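Bench Practice Gallery: Hand and Arm Work at Kulance

Shared benches, one set of rules. Last revised in January.

This page goes with the written bench rules for the arm and hand stations at Kulance. The rules themselves run to 18 items and live in the binder at each station. People kept telling us they had read the binder and still weren't sure what a properly set up bench looked like, so Graziella Greco started collecting pictures with short notes, and the page grew from there.

It is meant for operators in their first month and for visitors from Flarnberg and Birov who book time on our benches. If a note here disagrees with the binder, follow the binder and tell Graziella.

1. Before the arm is powered

Clear the work surface down to the items named on the task sheet. Cups, phones, tape, spare screws and notebooks go on the side shelf. An item that isn't on the sheet doesn't belong within reach of the arm, even if it will only be there for a minute.

Check that the table doesn't rock. Put a hand on each corner in turn and press. If it moves, fix the foot before you do anything else.

Look at the cable at the wrist. It needs enough slack to follow the full turn of the joint and no more. Turn the wrist by hand through its range with the power off and watch where the cable goes. A cable that rubs on a bracket gets written up, and the station stays off until someone has rerouted it.

Find the stop button and press it once. Then reset it. We do this at the start of every shift at every station, and both the press and the reset are initialed on the sheet.

2. Setting out the objects

Soft fruit, baskets, boxes and anything else that can roll or tip goes on a padded surface. The padding takes up a few millimeters of height error and saves the fingertips. Put the pad down first, square to the table edge, then the container, then the object.

Leave a clear gap between the object and the container at the start of a pick. Two finger widths is the minimum. Starting with the two touching makes the grasp harder to judge and the basket tends to come along for the ride.

Use one object at a time until the operator has 100 logged picks with that object type. After that, the task sheet says how many.
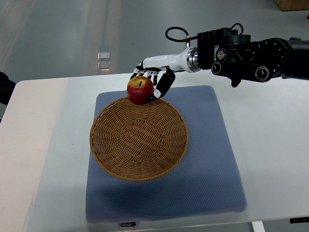 Apple held between fingers and thumb at the rear rim of the basket. Basket on the pad, pad on the table, nothing inside the basket.

3. Moving over a container

The rim is where most of our dropped objects come from. Lift until the lowest point of the object is above the rim with room to spare, then travel, then lower. Operators who are used to moving boxes tend to cut the corner and travel while lifting. With a shallow basket you may get away with it. With the deeper bins you won't, and the habit carries over.

Speed over the rim is the slow setting. The slow setting also applies whenever the fingers are within a hand's width of the table.

If the object touches the rim, stop and hold. Don't try to shake it free and don't open the hand. Back off along the path you came in on, then try again from higher up. Write the contact in the log, even if the object wasn't marked. Shona Swanson goes through the contacts at the end of each month and changes the task sheets where the same one keeps coming up.

4. Approaching the object

Come in from above with the palm down and the fingers open. Lower the hand until the thumb is beside the object, pause, and check both sides before closing. The pause is in the rules as item 9, and it is the item people skip most.

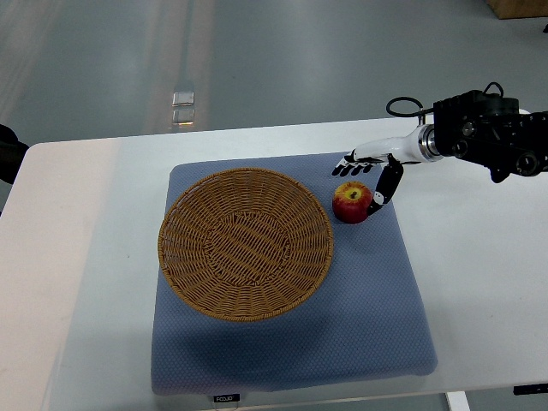 Closing force is set on the task sheet and is not to be raised during a run. For fruit we start low. If the object slips twice at the listed force, end the run and ask for a new value. Concetta Longo keeps the force table and will usually answer within the hour, at least before 4 p.m.

Replace any fruit that has a bruise you can feel with your thumb. A soft spot changes the grip and makes the run useless for comparison. Used fruit goes in the compost bin by the door. It does not go back in the kitchen.

5. People near the bench

One operator has control. That person's name is on the board and changes only when the arm is stopped. A second person may watch from behind the floor line.

Reaching in to straighten an object is allowed only with the arm stopped and the operator saying so out loud. "Paused" on the screen does not count as stopped. We had two arguments over this last year and the wording in the binder is now plain: stop button in, light red, then hands.

Long sleeves are rolled or clipped. Lanyards come off.

6. Releasing and ending a run

Lower until the object is resting on something before opening the hand. No dropping from height, including into a padded container.

Open the fingers fully, go straight up, and only then swing back to the rest position. A thumb that is still half closed will catch the edge of a basket on the way out.

At the end of the run, stop the arm, save the log, and put the objects back in their labeled tray. Wipe the fingertips with a dry cloth. No solvent on the finger joints, whatever the old Ghorbani sheet says. That sheet was for a different hand and has been taken out of the binders.

7. Inspection interval

Finger joints are checked every 400 cycles and the wrist coupling at the same time. The counter at the station shows the total since the hand was fitted, so work out the next check from the last entry in the book. Bench 2 stood at 3,758 when this page was revised.

Gualtiero Marras does the checks on benches 1 and 2, Chae-won Pyo on the others. If neither of them is in, the station waits.

Questions and corrections go to Graziella. New operators should bring their signed copy of the binder's front page to the first session.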